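**Speaker notes: The Butlow Sorting Cell, product review session**
Slides 1 to 11. Read at an even pace. Questions are held until the end.
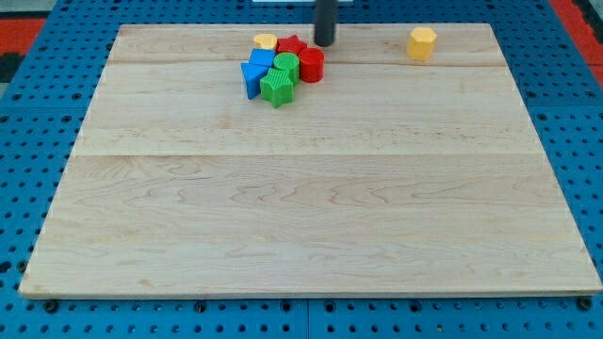
**Slide 1. Opening**

Good morning, and thank you for attending. The purpose of this session is to report on our review of the Butlow Sorting Cell, which Akbari supplies as a kit to colleges, training centers and small workshops. The review was carried out at our Fatcombe site. It covers the kit as delivered, the software, the training materials and the service plan.

Akbari provided the kit on loan. No fee was paid in either direction, and Akbari has not seen these notes.

(Pause. Confirm that the back rows can hear.)

**Slide 2. What was under review**

The kit is sold for pick-and-place instruction. The supplier offers it in two configurations, a bench version and a version with its own stand. We reviewed the bench version only. Statements made today should not be taken to apply to the other.

The order code for the bench version is 2811. Members who request a quotation should give this code. The older code is still printed in one of the brochures and leads to a different gripper.

**Slide 3. The task**

The central exercise in the course book is the handling of small colored plastic blocks on a wooden board. The blocks are of the shape-sorting kind: cubes, cylinders, stars and prisms. The learner is asked to have the arm approach a group of blocks, select one, lift it and set it down apart from the rest.

The difficulty lies in the grouping. A single block standing by itself is easy to pick up. When several stand touching one another, the gripper must enter a narrow space without moving the neighbors. A green star beside a green cylinder also asks more of the vision software than a green star beside a yellow block. The course book introduces this gradually, and we consider the order of the lessons to be sound.

(If asked about other objects: the course book has an optional chapter on soft items. We did not review it.)

**Slide 4. Setting up**

Unpacking and assembly were completed in one working day by staff with no previous experience of the product. The printed guide is clear up to the point where the arm is connected to the controller. After that it refers to screens that have changed in the current software. We have asked Akbari to correct these pages.

A perforated work surface was a practical help during the review. It allowed us to return equipment to a known position after it had been moved. Sites with a plain bench should settle how they will fix the work area before the kit is delivered.

**Slide 5. Software**

The control program opens in a lesson view, with a separate view for instructors. The lesson view is well suited to beginners. Commands are in plain language, and an error message names the step at which the program stopped.

The instructor view is less complete. It does not allow one lesson to be copied to several learners at once. It also logs users out after a short idle period, which interrupted teaching on more than one occasion. A setting to extend this period would be welcome.

**Slide 6. Results**

We ran 58 full exercises under the supervisor's schedule. Each began with the blocks in a group and ended when the program reported completion or an operator stopped it.

The written report contains the complete table. For this session, please note the following:

- Cylinders and cubes gave the fewest stops.
- Stars gave the most, chiefly when the gripper closed on two points of the star at an angle.
- Changes in room lighting during the afternoon affected color recognition. Closing the blinds restored it.

(Do not read out the table. Refer members to the report.)

**Slide 7. Safety**

The arm is intended for supervised use. The stop button was tested at the beginning of each session and performed as stated. We recommend that learners remain seated while the arm is in motion, and that loose sleeves be secured. The supplier's risk sheet is acceptable as a starting point. Each site must still complete its own.

**Slide 8. Service plan**

Akbari offers a service plan through its Berkovside depot. The plan includes telephone support, replacement gripper fingers and an inspection every 2000 operating hours. Our two calls were answered on the same day. The replacement part we ordered was correct.

The plan does not include transport of the arm to the depot. Members with limited budgets should ask for this cost in writing.

**Slide 9. Recommendation**

The bench version is recommended for introductory courses, subject to the corrected setup pages being issued. It is not recommended at this time for sites where one instructor must manage several cells from a single screen.

**Slide 10. Next steps**

The written report will be circulated in November. Sites that wish to borrow the review kit may apply to the Fatcombe office. The loan form asks for bench dimensions, power supply and the name of a responsible instructor.

**Slide 11. Questions**

(Leave this slide on screen. Pricing questions go to the supplier's desk in the foyer, which is open until 4 p.m.)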